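Small Livestock Husbandry, Evening Section
Handout 7: Keeping Goats Through a Kidding Season
Instructor: Meron Jemal

Read this before Thursday, October 23, 2025, when we meet at the Plemby barn and not in the classroom. Wear boots. Last year's class included one pair of suede loafers, and we still speak of them.

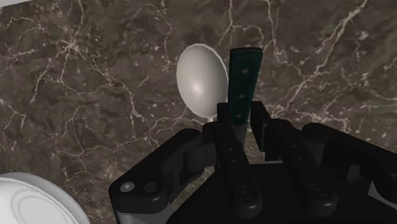
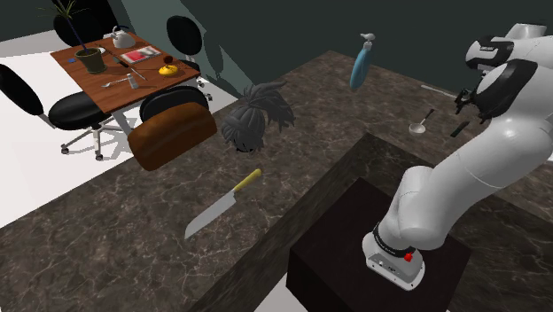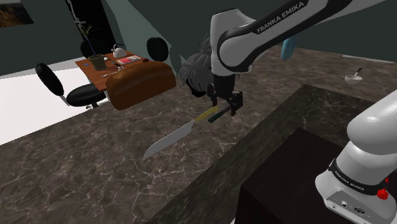 Simulated kitchen counter; the first and third show the knife in the gripper.

1. Dates and arithmetic

A doe carries her kids for five months, give or take a few days. Write down the breeding date when it happens. The most common method among beginners is to remember that it was "sometime after the fair," and the most common result is a person in pajamas in a barn at 3 a.m., surprised.

If you didn't see the breeding, write down the day the buck went in and the day he came out. If the buck let himself in, write down the day you found him there looking pleased.

2. Feeding the doe

For the first three months she needs good hay, clean water, loose minerals and very little else. She will tell you otherwise. Goats lie about food.

In the last six weeks the kids do most of their growing, and they take up room that used to belong to the rumen. This is when you bring in grain, a little at a time. A doe who is fat going into this stretch is at more risk of pregnancy toxemia, and so is a thin one carrying triplets. Learn to feel along the spine and over the ribs. Looking at her from across the yard tells you mostly about her coat.

Warning signs: off her feed, standing apart, swollen ankles, sweet-smelling breath. Call the vet the same day.

3. The kidding pen

Clean straw, dry floor, no drafts at goat height. Hang the water bucket up off the floor so that a kid can't be born into it. Wondimu Yilma, who taught this course before me, used to make students lie down in the pen for a few minutes to find the draft. I no longer require it but I do recommend it.

Have on hand:
towels, more than you think
iodine for navels, and a small cup to dip from
obstetrical lubricant
long gloves
a feeding bottle and nipple
frozen colostrum
the vet's number, written on the wall in large print

4. Labor

The ligaments on either side of the tail go soft, the udder fills, and she starts talking to her own side. Once she is pushing hard, look at the clock. Thirty minutes of real pushing with nothing to show for it means you check her or call someone who can.

Normal presentation is two front feet and a nose, like a diver. Two back feet will also do, though you want to move that one along. One foot, or a tail, is when you stop reading handouts and pick up the phone.

5. The first day

Clear the nose and mouth. Let the doe lick. Dip the navel. See that each kid has nursed within the first hour or two, and by "see" I mean see. Osvaldo Farina once reported three kids nursing well, and two of them were working on his coat sleeve.

Weigh the kids and write it down. A kid that is hunched, cold in the mouth or crying without pause needs warming up before it gets a bottle. Never feed a chilled kid.

6. For next time

Bring the record sheet for the doe you were assigned. Amanuel and Abenezer, you have both been writing on the sheet for doe 14, and you disagree about whether she is bred. Please settle this.

Reading: packet pages on colostrum and on disbudding. The hoof trimming demonstration has moved to the week after.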